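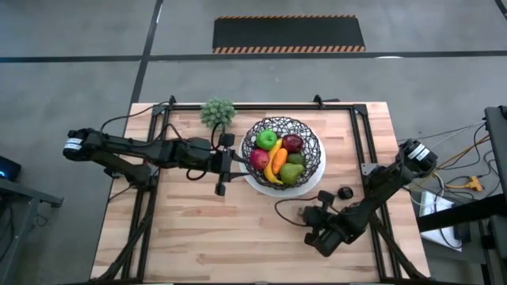

Vullik wall-mounted heat recovery ventilation unit: review after two winters

Reviewed by Rafferty Sorensen, January 2024

We built our house at Kakwood on a north-facing slope, which is a poor place to build a low-energy house if you have any choice. We had no choice. The plot came from my wife's family and it was that or nothing. The walls are timber frame with cellulose insulation, the windows are triple glazed, and the airtightness layer is a membrane that I taped myself over most of a wet spring. A house sealed up like that needs mechanical ventilation, and this review is of the unit we put in.

The Vullik is a heat recovery unit for a whole house. Stale air is drawn from the kitchen, bathrooms and utility room, and passes through an exchanger on its way out. Fresh air comes in the other way, picks up the heat and goes to the bedrooms and living room. The floor area here is 187 square metres over two storeys, within the range given for the model we bought.

Choosing it

Our designer had first drawn in an Astedberg unit. I have nothing against it and a cousin has one in a bungalow. It is deeper than the Vullik, though, and our plant cupboard had already lost some space to a soil pipe that had to move. With the Astedberg in place the door would have needed to open outwards into the hall. The Vullik fitted with enough room in front to get the filters out.

Price did not come into it much. The two quotes were close enough that the ductwork made more difference than the box.

Installation

Crenshaw supplied and fitted the system. Darnell Calloway did the duct layout and most of the fitting, and I would use him again. He asked for the joist drawings early and moved two of the bedroom runs so that they did not cross the steel over the kitchen. He also insisted on a silencer on both the supply and the extract side. The original quote had one only. I grumbled about the extra and paid it.

The unit hangs on a bracket with rubber mounts. Ours went on a blockwork wall, the one between the utility room and the garage. Vullik's instructions allow a stud wall if it is boarded out behind, but Darnell was against it and I think he was right. The unit is heavy and takes two people to lift on to the bracket. The condensate drain has to go somewhere with a fall, so check that before you settle on a wall. We ran ours into the utility sink waste through a dry trap.

The ducts to outside are the part most likely to be done badly. They carry cold air through a warm house and they need thick, continuous insulation with no gaps at the wall. Ours are short, and I would keep them short even if it meant a less handy place for the unit.

Noise

At the normal setting I can hear it in the utility room with the door shut and nowhere else. In the bedrooms there is nothing at night. On boost it can be heard on the landing, a low steady sound like a fridge in the next room. The boost comes on by itself when someone showers, from a humidity sensor in the extract air, and it runs on longer than I would like. The run-on time can be changed in the installer menu. I have turned it down once and should probably turn it down again.

One bedroom valve whistled for the first month. It had been closed down too far when the flows were balanced. Crenshaw came back, opened it up and adjusted the others to suit, and there was no charge.

Controls

The controller is the weakest part. It is a small panel with four settings, and those are fine. Anything beyond them is behind a menu that uses abbreviations, and the abbreviations in the manual do not all match the ones on the panel. To find the summer bypass you have to go through a page headed with the word for something else. There is an app, which I set up and then took off my phone. It wanted a new password after every update and told me nothing that the panel did not.

The summer bypass itself works as it should. When it is warm indoors and cooler outside, the air goes round the exchanger and the house gets the benefit of the night air. It will not cool a house that has been in the sun all day with no blinds. We fitted external blinds on the west side the following year and they did far more.

Filters and running costs

Filters are the main cost after the first year. The manual says to change them every six months. We are beside a lane with farm traffic, and the intake filter is grey well before that, particularly from April onwards when the fields are being worked. I vacuum it halfway through and change it on time. Changing the pair takes a few minutes with no tools. The front cover comes off on two catches, and the filters slide out on plastic tabs which feel thin but have not broken.

I put a meter on the supply for the whole of last year and it came to 258 kWh. That includes the frost heater, which cut in during the cold spells and not otherwise. I was expecting a higher figure given how often the boost runs.

Air quality

We have a carbon dioxide monitor in the main bedroom. With the door shut and two of us asleep it used to climb steeply in our old house. Here it sits near 700 parts per million by morning on the normal setting. There is no condensation on the windows and towels dry overnight. The air can feel dry in a long frost — we turn the unit down a step then, and that is usually enough.

What I would change

I would pay for the exchanger that returns some of the moisture, which was an option we turned down. I would have the controller in the hall, as the utility room is a nuisance when you want to switch it to away mode with your coat on. And I would ask for the commissioning sheet on the day. Ours arrived five weeks later, after several emails, and building control wanted it before they would sign off.

Would I buy it again? Yes, for a house of this size and with the same fitter. The unit is quiet, the running cost is low and it has not stopped once. If you have a large plant room, get a price for the Astedberg too and look at both control panels before you order.

Contact | © Rafferty Sorensen | Back to top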